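Wotusham to Morwood: notes on the new bus corridor

The opening of the bus corridor between Wotusham and Morwood has been expected for so long that many residents had ceased to follow its progress. I attended the ceremony in June, and have since used the service in both directions on most working mornings. The following remarks are offered in a personal capacity, although readers will know that I sat on the passenger panel during the second round of public consultation.

The ceremony itself was brief. Montri Pongsiri, who chairs the regional transport board, spoke from a platform at the Morwood terminus and thanked the contractors, the drivers and the traders of Bermúdez Street, whose frontages were behind hoardings for two winters. He announced that the concession fare would be held at its present level until the timetable is next revised. The first bus left at 10 in the morning, with the board members seated at the rear and a number of schoolchildren standing at the front.

The corridor runs in its own lane for most of its length and joins general traffic only at the Fadow bridge, where the carriageway could not be widened. It was at the bridge that the consultation was most divided. The panel had asked for a signal giving buses priority in both directions. The scheme as built gives priority towards Morwood only, and in the evening the difference is plain to anyone travelling the other way. Min-kyu Choo, the engineer responsible for signals, has stated in writing that the matter will be reviewed once a full season of running times is available. I would ask that the review be published in full.
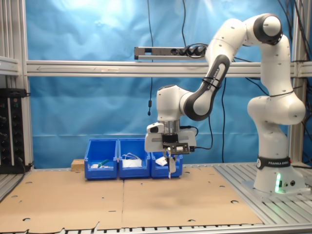

A Franka Emika robot arm on its metal base.

Boarding is level at every stop, and the ramps are set at a gradient which a wheelchair user can manage unaided. The ticket machines accept cards and coins. The shelters are less satisfactory. They are open on the windward side, and the bench at each is 300 millimetres deep, a figure confirmed to me by the board's office. Esmaeil Rostami, who wrote to the panel on behalf of older passengers, had requested a deeper seat with armrests, and his letter was minuted with approval. I have found no record of the decision to depart from it.

On the matter of fares, the position is broadly fair. A day ticket covers the corridor and the connecting local routes, and transfers are allowed in either direction. The season ticket may be bought only at the two terminus offices, both of which close before the evening peak. Kha Khương of the ticketing department informed me that sales through local shops are under discussion. It would be helpful to have a date.

The question of the old 188 route remains open. It was withdrawn when the corridor began running, and the hill estates behind Bermúdez Street now have a walk of 500 metres to the nearest stop, much of it steep. The board's published position is that the estates are within the accepted distance. That distance was measured on the level, and I do not consider it a suitable test for a hillside. Stavros Moschos has drawn up a petition for a small shuttle at peak hours — copies may be signed at the Morwood library — and I have added my name to it.

I should record that the drivers have been courteous throughout, and that the morning service has kept well to its timetable apart from one burst water main near the bridge. The board will receive comments in writing until the end of the consultation period. Letters should be addressed to the office at the Wotusham terminus and marked for the attention of the passenger panel.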